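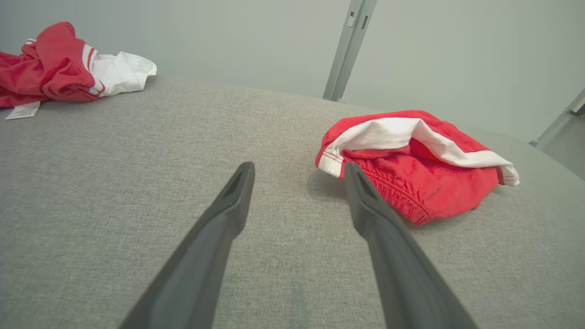 Attached: red item with white trim, on the gray fabric.

Sun 24 November
Posted by Wichai Wannasri

Hello again, and thank you for being so patient with me on this one! I'm still stuck on folding the red piece with the white band (item 49 on the Grurnine laundry list). However I lay it down, the white edge rolls back over the red and the rest bunches up. I've tried smoothing it by hand, and I tried a cool iron back in October, which held for one evening and then, well, you can guess.

Reply from Sakda Siriwan: Oh, those bands are stubborn, Wichai, I have one at home that does the same! Try turning it inside out, dampening only the white part, and leaving it flat under a heavy book overnight. Then fold from the red side in. I'll keep the ticket open until you've had a go.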